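Training a pick-and-place policy in simulation with a two-stage reward

These are the steps we use at Altuline to train a small arm to pick up a cube and carry it to a marked zone. The method is the one from our January write-up, with the parts that gave people trouble spelled out. You need a working simulator with contact physics, one GPU, and an evening.

1. Set up the task

Keep it small: one arm, one cube, and a target the cube has to end up on. Put the cube's start position in a config file, since you will be changing it a lot. Fix the base of the arm to the ground. If it is only resting there, the policy learns to rock it.

Check the cube's mass and friction before anything else. A cube that is too light jumps out of the fingers on contact and the run looks like a learning problem when it is a physics problem.

2. Split the reward

Stage one pays for reaching the cube and closing on it. Stage two pays for lifting it and reducing the distance to the target. Do not pay for both at the same time. With a single summed reward, our policies hovered over the cube and collected the reaching term for the whole episode.

Switch an episode to stage two when both fingers report contact for ten steps in a row. If contact is lost, switch back. Leave the reward already earned alone.

3. Run the first 1000 episodes without randomization

Same cube position, same lighting, same friction. Save a checkpoint every 100 episodes. By the end the arm should be closing on the cube most of the time. If it is not, go back to step 1 and look at the contacts — more training will not help.

4. Turn on randomization slowly

Start with cube position, then friction, then camera pose. Give each one time to settle before adding the next. Turning them all on together cost us three full runs.

5. Evaluate on held-out positions

We use 235 start positions that never appear in training. Use the same list for every checkpoint, or the numbers cannot be compared. Fix the seed (ours is 3377) and write it in the log. Count a success only if the cube is inside the zone and the fingers are open at the last step.

Render a few episodes from each checkpoint and watch them. The success rate will not tell you that the arm is dragging the cube along the ground.

Comments

Roy Bramwell: Ten steps of contact was too strict with my gripper. Six worked.

Evdokia Gkikas: Does the stage switch go into the observation, or only the reward?

Mogens Hafstein: Both. One extra bit in the observation. I will add it to step 2.

Related
Choosing a control rate for small arms
Contact settings that waste your week
Reading a success curve

Contact: Altuline, Claltalitz | © Altuline, August 2022 | Back to top
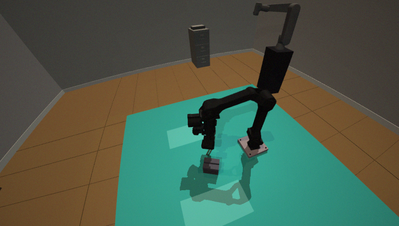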